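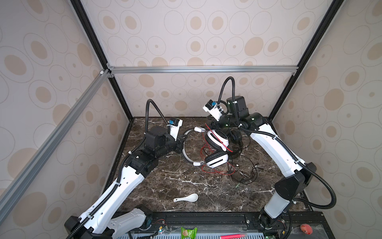
Headphones on the dark marble-pattern top, wallpaper behind.

Series resistor in a headphone output - keep or remove?

ferrite_bead
I have an Irkimov desktop amplifier, the older one with the transformer inside the case. Each channel of the headphone socket has a resistor in series with the output, a 2512 chip sitting right behind the jack. Output impedance measured at the socket comes to 11 ohms, nearly all of it that resistor. My main headphones are the Grustow closed pair, sold as 600 ohm. Cold on the meter, the left side reads 586 at DC. I have not measured the right.

I want to bridge the resistors with a bit of wire and get the output impedance down to whatever the amplifier does by itself. Is there any reason not to?

slowblow
Stability. The resistor separates the output stage from the cable capacitance. Some output stages will ring or oscillate into a few metres of cable without it. Have you got a scope?

Also work out what you would gain. With a load of 586 and a source of 11 you lose less than a fifth of a decibel. You will not hear that.

ferrite_bead
I have access to a scope on Friday. The level loss doesn't bother me. I was thinking of damping and frequency response.

slowblow
Same sum. The response error comes from how much the load impedance varies with frequency, compared with the source. If the impedance of the Grustow doubles at the bass resonance, the loss there halves, so the bass comes up by less than a tenth of a decibel. The pads moving a few millimetres on your head will do more than that.

Skakurus
Disagree with leaving it alone. The argument holds for one pair of headphones. Plug in something of sixteen or thirty-two ohms with a proper resonance hump and the error is several decibels. I took the resistors out of mine years ago and there was a clear change with low impedance sets. No trouble with oscillation.

slowblow
How did you check for oscillation?

Skakurus
It plays without distortion and the case doesn't get hot.

slowblow
That rules out the bad cases only. A small burst of ringing on part of the waveform won't warm the case and you may not hear it. Square wave, a few nanofarads across the output, look at the edges. It takes ten minutes.

Skakurus
Fair point on the square wave. I still think the stock value is too high. If it is there for stability, a couple of ohms would normally be enough. At that value the resistor is more likely there to limit the current into a short.

hum_loop
Short circuit is my guess too. A stereo plug going into the socket shorts the contacts on the way in, and a mono plug shorts the right channel for as long as it stays there. If the output chip has no current limit of its own, the resistor is what saves it. Look up the chip before you bridge anything.

One more thing on the reading. DC resistance is not the rated impedance. The rated figure is supposed to be the impedance at a stated frequency, often 1 kHz, and tolerances are wide. 586 for a 600 ohm set is entirely normal, so don't read anything into it.

ferrite_bead
I wasn't worried by the figure, only reporting it. The chip has its top markings sanded off, which is annoying. Rácz sell a service sheet for this model, but the schematic shows the output stage as a plain triangle with no part number.

hum_loop
Then I would assume no protection.

Skakurus
Or fit a smaller resistor, same footprint, and keep some of both. Check the power rating. Chips of that size are commonly one watt but the cheap ones vary, and a short at full volume will put more heat in a smaller value, up to the point where the output stage gives up.

slowblow
Agree with the second half. For the headphones named in the first post I would still leave the board as it is. Lifting pads on a double-sided board to gain a tenth of a decibel is a poor trade.

ferrite_bead
Update, scope done. With the resistor in place and a few nanofarads on the socket, clean edges. With a clip lead across the resistor, about three cycles of ringing on the rising edge and less on the falling one. It dies away, so no sustained oscillation, but I don't like it. Same on both channels.

I have left the resistors in. I may try a lower value if I buy a low impedance pair.

Skakurus
Was the clip lead long? That adds inductance of its own, and you would want to repeat it with a short link before blaming the amplifier.

ferrite_bead
As long as my hand. I can repeat it with a soldered link, but not this month.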